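Lukumay Road Workshop: Progress Report, November
To: Akinyi Nzioka, Virnon Trades Fund
From: Vira Lysenko, Gurnton Diesel & Fuel

Akinyi, you asked for a shorter report than last time. So did everyone else who read last time's.

The injector cleaning line is running. We have put 128 injectors through it since the grant money came in, mostly off farm trucks and a couple of school buses. Seven went on the scrap pile with worn nozzles that no amount of cleaning was going to rescue. The owners were told, and one of them asked for his back anyway, so it is presumably on a mantel somewhere.

The flow bench is less of a success story. It was delivered in one piece and needed to be in two to get through the side door. Lợi Khổng took the door off, then the door trim, then a fair amount of what the trim had been attached to. The bench is now bolted down and calibrated, and the wall is on next quarter's list. We have not charged the wall to the grant.

Training: both apprentices have finished the fuel systems unit. Kinga Mészáros can strip and rebuild a rotary pump without the manual, and has started correcting the manual in pencil. Bergþóra Ingvarsson is slower and loses fewer springs. I would hire either one.

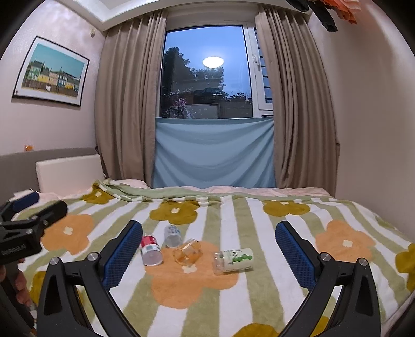 Spending is under budget by $243, all of it from buying the ultrasonic tank used. The seller in Lololis threw in a box of baskets that fit some other tank. If the fund has no objection, we would like to put the difference toward return-line fittings, which we go through like peanuts.

Two things are behind. The customer price sheet still isn't printed, as we can't agree on what to call the middle option ("standard" sounded cheap, "premium" was a lie). And the waste fuel pickup has been moved again – the hauler now says Monday, without saying which.

Next quarter: finish the wall, start taking common rail work, and get the price sheet out under whatever name is left. Receipts are in the second envelope. The first envelope is also receipts, but from the year before, and you can send those back.

Vira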